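드롤리코 서버 해체 라인, 로봇 정지 사고로 이틀째 가동 중단
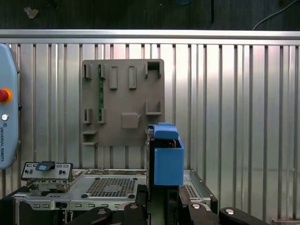 중고 서버 재정비 업체 드롤리코(Drolico)가 로봇 해체 작업대 한 곳의 가동을 멈추고 원인 조사를 벌이고 있다. 회사 측은 31일 로봇이 메모리 모듈을 거치대에 꽂는 과정에서 정해진 힘을 넘겨 눌렀고, 보호 정지가 제때 걸리지 않았다고 밝혔다. 다친 사람은 없다.

회사 설명에 따르면 로봇은 서버 섀시에서 부품을 빼내 벽면 고정판의 홀더로 옮기는 일을 맡고 있다. 사고 당시 모듈 하나가 비스듬히 물린 상태였으나 제어 프로그램은 이를 정상 파지로 판단했다. 모듈은 부러졌고 홀더 2개가 파손됐다. 근처에 있던 작업자가 비상정지 버튼을 눌러 로봇을 세웠다.

생산 책임자 아베나 아미사는 "힘 제한값이 지난 5월 프로그램 갱신 때 바뀐 뒤 원래대로 돌아가지 않은 것으로 보인다"며 "갱신 이후 점검 기록을 처음부터 다시 보고 있다"고 말했다. 이 작업대는 갱신 이후 서버 1828대를 처리했으며, 그동안 비슷한 정지 사례가 있었는지도 조사 대상이다.

그리퍼 손가락 부품을 공급한 니몬(Nimon)은 기술자를 현장에 보냈다. 니몬의 카를린 응아타는 손가락 블록에 금이 가거나 헐거워진 흔적은 찾지 못했다고 전했다. 다만 부품 안쪽의 마모 여부는 분해 검사를 해야 알 수 있다고 덧붙였다.

드롤리코는 같은 프로그램을 쓰는 나머지 작업대의 속도를 낮추고, 작업자가 로봇 동작 범위 안에 들어갈 때는 반드시 전원을 끄도록 했다. 밀린 서버 765대는 당분간 수작업으로 해체한다. 재가동 날짜는 정해지지 않았다.

노에미 에스포지토 안전 담당은 조사 결과를 고객사에도 공유할 계획이라고 밝혔다.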